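3.2 Assortment Boxes and the Selection of Single-Wrapped Snacks

The second part of the study concerns assortment boxes, by which we mean open containers holding individually wrapped snacks of more than one kind. Boxes of this type are common in shared kitchens, waiting rooms and small offices. They are usually filled by one person and emptied by many, and the order in which items leave the box is seldom recorded. Earlier work by our group (Wouters and Park) dealt with sorted trays, in which each product had its own compartment. The present section deals with boxes that have no dividers.

Participants were recruited from the staff of two office sites, Codholm and Altolen. A total of 80 people agreed to take part. Each site received a box at the start of the working morning, and the box remained on a side table until late afternoon. Staff were told that the snacks were free and that they could take what they liked. They were not told that the arrangement of the contents was under study. Consent for the use of the records was obtained at sign-up, and a full explanation was provided when the study closed in June.

Contents were purchased by Emiko Sakamoto from a single importer, De Graaf, and consisted mainly of crackers, rice crackers, biscuits and puffed snacks. Wrappers were left as sold. We made no attempt to match packets for color or size, as differences in wrapping were among the variables of interest. Clear and opaque wrappers were both included. The boxes were packed without a set layout, and packets were allowed to rest at whatever angle they fell.

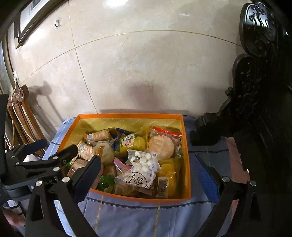

Figure 4. Assortment box filled with individually wrapped snacks. A clear bag of round rice crackers is at the back right corner, and a bright yellow packet is in the back middle.

Does a mixed arrangement lead people to choose differently than a sorted one?
In our records, people who chose from a mixed box tended to take a packet from the top layer, while people who chose from a sorted tray more often took the same product each time. The effect was strongest in the first hour and weakened as the box emptied.

The question above was put to us by several site managers before the study began, and it guided the coding of the records. Arnout Smits and Kristof Vanhove coded each choice separately, noting the type of snack, whether its wrapper was clear or opaque, and whether the packet had been at the top of the pile or below it. Where the two coders disagreed, the entry was discussed and either settled or removed. The final set contained more than 200 choices, and 20 entries were removed.

Clear wrappers were chosen early at both sites. Several participants at Altolen stated in the closing interview that they preferred to see the food itself, particularly when they could not read the label. At Codholm the same preference was present but smaller, and participants there more often mentioned familiar products. Puffed snacks were left until late in the day at both sites, although two participants noted that these had slipped under heavier packets and were hard to find.

Some limits should be noted. The position of a packet changed each time someone searched the box, and our coding of layers was therefore approximate after the first hour. The Skidska trays used in the earlier study were also shallower than the boxes used in this one, so the two sets of results should be compared with care. The effect of box depth is taken up in Section 3.3.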